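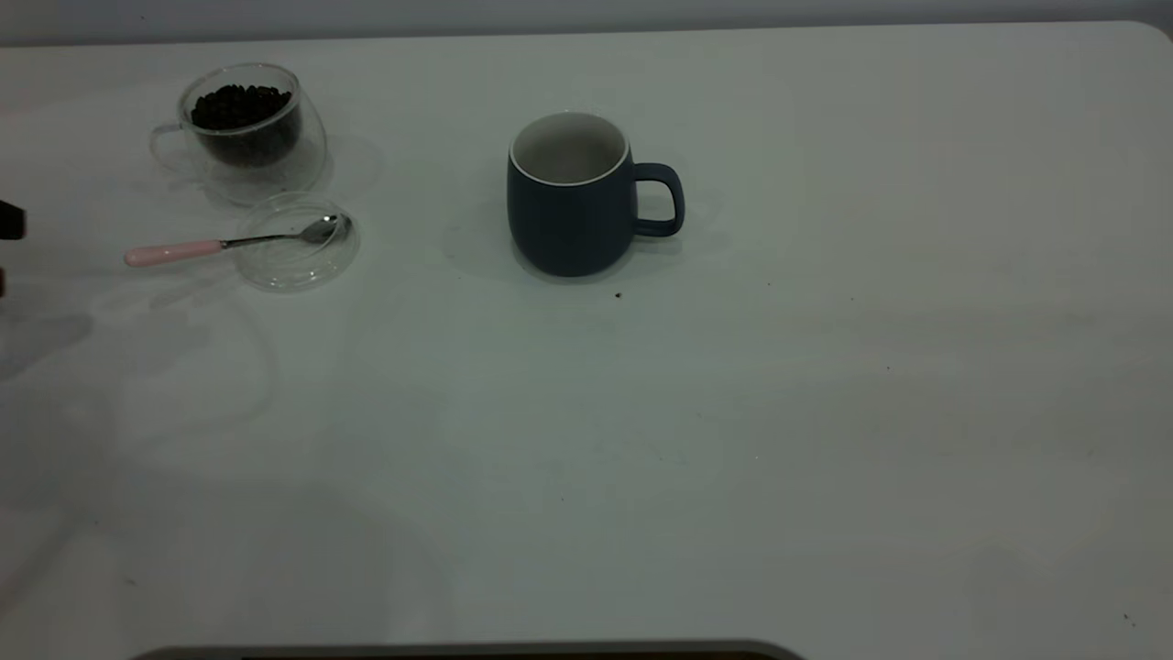
Unit 4: Setting up and looking after the tabletop cell

These notes go with the practical session at Pledside and should be read before you book time on the cell. They cover the single-arm tabletop cell only. The conveyor cell has its own handout and the speeds and stop distances in it do not apply here.

Revised 4/5/18. Throw away earlier copies, which have the old finger torque in them.

1. What the cell consists of

The cell is one arm with a two-finger gripper, a fixed camera that looks over the work surface, a small camera at the wrist, and a controller running the Skumon software. The work surface is a plain white table. Cups, mugs, lids and teaspoons are the usual objects, and you will be using glass as well as ceramic. The controller keeps a cycle counter. When these notes were revised it stood at 3,874, and you should write down the figure you find at the start of your session and the figure you leave at the end.

2. Before you switch on

Read the last page of the log book. If the previous group has left a fault open, do not start until it has been signed off.

Walk round the table. Check that the arm cables have slack in them and that no cable lies across the surface where the gripper will travel. Check that chairs are pushed back and coats are not hanging into the working area. Try the stop button with the arm powered and stationary. You should hear the brakes come on.

Wipe the table with a dry cloth first and a damp one second. Grit under a mug will tilt it enough to spoil a grasp, and coffee beans leave crumbs. Do not use spray polish. It leaves a shine that the fixed camera reads as an object.

3. Laying out the objects

Set the objects out by hand with the arm parked and the drive disabled. For the first exercise everything goes on the far half of the table, leaving the near half clear for the arm to move through. Leave open table between the mug and the glass items so that the fingers can come down on one without touching the other.

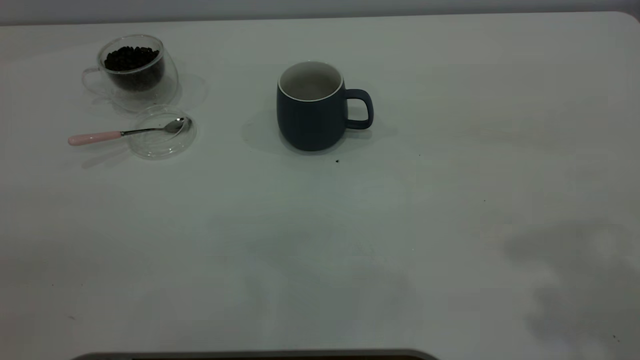
Does it matter which way a mug handle points?
It matters a good deal. The grasp routine looks for the handle first, and if the handle faces another object the arm may choose an approach that brings a finger too close to it. Turn the handle towards open table.

Once the layout is done, take a reference picture with the fixed camera and save it under your group name. You will need it to put the objects back in the same places between runs. Moving a cup by a finger's width is enough to make two runs hard to compare.

4. Checking the fingers

The fingers are the part of the cell that wears fastest, and most failed grasps in this course have come down to them in the end. Inspect both before every session.

Run a clean fingertip along the gripping face. It should feel even. If there is a ridge or a smooth patch, note it in the log. Look for splits at the tip and at the root, where the finger widens. Hold each finger lightly and try to rock it. There should be no play at all.

Replacement fingers are the Zavala type and are kept in the second drawer of the bench. They are changed as a pair, even when only one is worn. The procedure is:

Park the arm and disable the drive.
Open the gripper fully.
Undo the two screws at the root of the finger and draw the finger straight off.
Clean the seat with a dry cloth.
Fit the new finger and do up both screws by hand before using the driver.
Repeat for the other side.
Close the gripper slowly and check that the tips meet.

If the tips do not meet, take both fingers off and start again. Do not bend them to fit.

5. Finding the table height

After a finger change the software no longer knows exactly where the tips are, so the table height has to be taught again. Clear the part of the table you intend to use. Select Surface in the setup menu and bring the arm down in slow mode, watching the wrist camera on the screen.

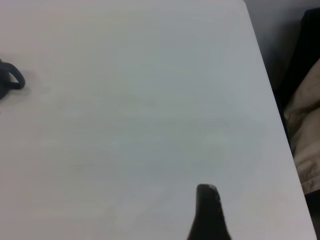

Stop when the tips are a short way above the surface, then change to single steps of 5 hundredths of a millimetre. Slide a strip of paper under the tip after each step. When the paper drags but still comes out whole, press Store. Do this at three places well spread over the table and compare the readings. If one differs from the other two, wipe the surface and repeat it.

6. Gripping force

Force is set on a scale that runs from 0 to 1,000. The starting value for this unit is 58. That is low, and a full cup may slip at first. Raise the value a little at a time and write down each change. Ceramic will put up with more than glass, and thin glass should never be gripped at the value you have settled on for a mug.

Double-walled cups need particular care. Only the outer wall takes the load, and the wrist camera sees two outlines where there is one cup. Run the approach at reduced speed and keep a hand near the stop button.

7. The wrist camera

The picture from the wrist camera smears when the arm moves quickly, and clear glass suffers worst.

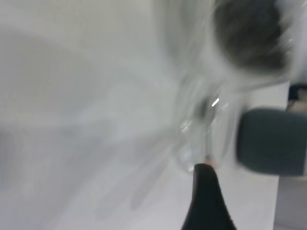
Detection should therefore be taken from a pause. The Bimico add-on inserts one before each grasp, and the length can be changed under Timing. Leave it at the default until you have a set of clean runs, then shorten it and see where detection begins to fail.

Clean the lens with the cloth in the camera case and nothing else. Check that the mount is tight. If it has shifted, the finger will appear in a different part of the picture and the camera will have to be calibrated again, a job for staff.

8. Common faults

Gripper closes beside the object. Check the camera mount, then the reference picture.
Finger touches the table on approach. Teach the surface height again.
Object slips during the lift. Clean the gripping faces before you raise the force.
Arm stops with no message. Look at the stop button, then at the cable behind the controller.

9. Shutting down

Park the arm, disable the drive and leave the gripper half open. Empty the beans back into the tin. Wash cups and spoons and dry them properly. Enter the cycle count, any parts used and any faults in the log, and sign it.

Before the next session, read section 6 again and bring a table of your force settings, one row for each object. The assessed run is in December and uses the same layout.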